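Buretti bench trials 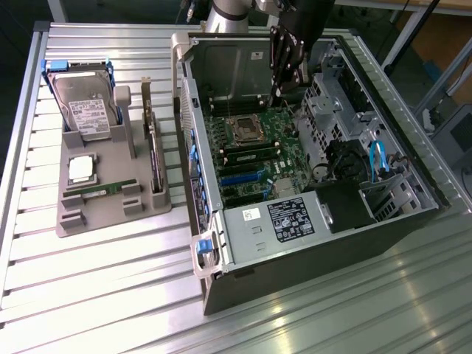

A gripper over the memory slots of a server tower, with the parts fixture on the left.

The Buretti bench trials are a series of comparison tests for robot grippers used in computer assembly. They are held at the Fodstead workshop and take their name from the first gripper that was tested there, the Buretti parallel gripper. The trials compare how different grippers, and later different controllers, manage the same small group of tasks inside a desktop server tower.

Background

The workshop at Fodstead was first set up for the repair of office computers. Many of the repair jobs were simple but tiring for the hands, for example pressing memory modules into their slots. The workshop therefore started to study whether a single robot arm could do a part of this work. The first tests used loose motherboards on a flat plate. The results were good, but they were of limited use, as a real machine has walls, cables and drive cages which leave little room for the fingers. From the second series onwards all tests have been done in a complete chassis.

Test bench

The bench top is made of parallel aluminium extrusion slats. The tower is laid on its side with the side panel taken off, so that the arm can reach in from above. The spare components are kept in a grey plastic fixture next to the tower. It has a square recess for the processor, a long channel for a memory module, a narrow slot for an expansion card and a further slot in which a 3.5-inch hard disk drive stands upright. The fixture gives each part a known position, and the same arm programme can be used again after a gripper is changed.

Shiny slats are a known difficulty. They reflect the room lights and can disturb the camera when it looks for the edge of the chassis. In one series the slats were covered with a dark cloth, but the cloth moved under the tower and was given up. Later series are carried out with the room lights lowered.

Tasks

The standard set has four tasks. In the first, the gripper takes a memory module from its channel and seats it in a free slot. In the second, it places the processor in the empty socket. The socket bracket is opened by hand before the run. The third task is the insertion of the expansion card, and the fourth is the placing of the hard disk drive with its caddy in a drive bay.

Every gripper makes 20 attempts at each task. An attempt is stopped if the force on the wrist goes over the limit, or if the part is dropped. The person at the bench is allowed to put the part back in the fixture but may not correct its angle during the attempt.

Grippers compared

The Buretti is an electric gripper with two flat fingers. It holds the hard disk drive firmly and was the best of the first group in the fourth task. With memory modules it is less suitable. The finger pads are wide and touch the neighbouring slots when one of them is already filled.

The Likivier gripper has narrower fingers with a soft layer on the inner side. It enters between two modules without difficulty, but the soft layer bends under the pressing force, and the module may go in at one end only. A harder layer was tried in a later series and the fault became rare. The Likivier needs 5 minutes to mount on the wrist, which is the shortest time of all the grippers tested.

The processor is difficult for both models, and most lost attempts come from this task. It must be held by its edges, and the fingers have to open inside the socket bracket without touching the contacts. A small suction cup was also tried. It lowered the processor well but could not be used for the other tasks, and changing tools in the middle of a run is not permitted by the rules.

Controllers

Two ways of control have been compared. Position control moves the arm along stored points and is quick to prepare. The Brzozowska controller measures the force at the wrist and lets the arm give way slightly when a part meets resistance. In the series held in April it was used for 556 attempts out of a total of 805, the others being made with position control. The difference was clearest with the memory modules and smallest with the hard disk drive, where the bay itself guides the caddy.

Limits of the results

All series have used the same type of tower, and the results should not be carried over to smaller cases without new tests. Cables are tied back before each run, although in daily repair work they often lie across the board. A fifth task, the connecting of a SATA cable, has been proposed but has no agreed rules yet.

See also

Parallel gripper
Force control
Peg-in-hole problem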